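Open Day at the Kundiria Football Centre

I went out to the Kundiria open day in November, mostly to see what the club had done with the old ground since the academy moved across. Gates opened at 9 am and the car park was full by the time I got there, so I left the car on the oval side and walked back along the creek path.

Tours left from the clubhouse steps in groups of 30. Ours was led by Siamak Akbari, who coaches the under-15s and played left back for the seniors for 6 seasons before his knee gave out. He told us at the start that he would rather talk about drainage than about his playing days, and he kept to it. The main pitch was relaid over winter with a sand base, and he said the under-15s hadn't lost a home fixture to rain this season. Last year they lost four.

The change rooms come next on the route. There are now separate rooms for the girls' program, with their own showers, and a proper referees' room with a door that locks. The paint colours are grey and maroon throughout. The old honour boards have been kept and rehung in the corridor, although the one for 500-game members has run out of space and the newest names are on a sheet of paper beside it.

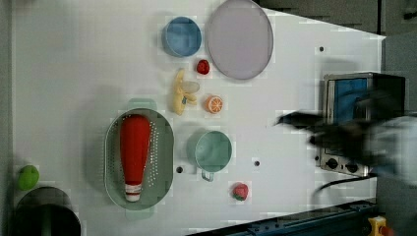
Upstairs is the gym, fitted out by Rezaei, the same firm that did the pool centre in town. It is smaller than I expected. Akbari said the squads go through in halves, with one group on weights and the other on the balcony doing mobility work. There is a chart on the wall for something the physios call the Stiltness score, a single-leg balance test the players do at the start of each training week. A few of us had a go. I managed eleven seconds on my left leg and less on my right.

The academy has also started using Testater, a program that logs sprint times and minutes played for each kid. Parents can log in and see their own child's numbers but no one else's. One father asked whether the figures were used for selection. Akbari said the coaches look at them, but that he picks his side from what he sees at training and on match day. I thought that was a fair answer, and the father seemed only half satisfied with it.
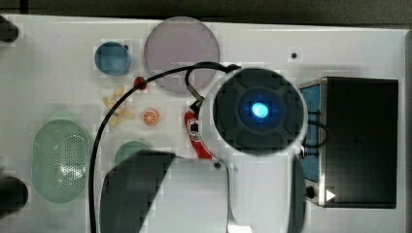
Inside at the Kundiria open day.

We finished on the new terrace behind the northern goal. With the terrace, the ground now holds 2,071, and the view is good from every step except the bottom one, where the advertising boards hide the near touchline. There is no roof yet. Bring a hat.

The under-13s played a short match at noon against a side from up the valley and drew two-all. Both of the home goals came from corners. The canteen had run out of sausages by half-time but the egg and bacon rolls held on, and the coffee was decent.

Registrations for next season were being taken at a desk near the gate. Fees are up slightly on last year and can be paid in two instalments. If you are planning to go to the next open day, get on an early tour, as the later ones skipped the gym to make room for the warm-up.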